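Preparing a documentary screener for festival submission

These steps assume a locked cut and a finished stereo mix. Keep the project file closed to edits until the upload is confirmed.

## 1. Export the file

1. Set the container to MP4 and the codec to H.264.
2. Match the frame rate of the timeline. Do not convert 24 to 25.
3. Set the bit rate to 19 Mbps, variable, 2 passes.
4. Name the file with the title, running time and version, for example `Lustville_34min_v2.mp4`.

Watch the export from start to end on a second machine. Check sync at the first interview and again at the last one.

## 2. Add the watermark

Place the recipient's name in the lower left at low opacity. Keep it clear of subtitles and name captions. Export a separate copy for each festival.

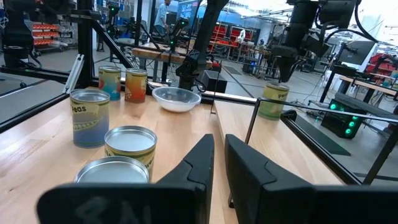
Teodoro Sarmiento disagrees with the last point. He wrote that separate copies are worth making only for festivals that share links with outside programmers, and that for the Lakwood submission one copy marked "Screener" was enough. If the entry rules allow a general mark, use his method.

## 3. Upload and test

1. Upload to a private page with a password.
2. Turn off downloads.
3. Open the link in a private browser window and play two minutes from the middle.
4. Paste the link and password into the entry form as plain text.

Leave the link active until the festival has sent its decision. Replacing the file under the same link is allowed by some festivals and treated as a new entry by others, so read the rules before uploading version 3.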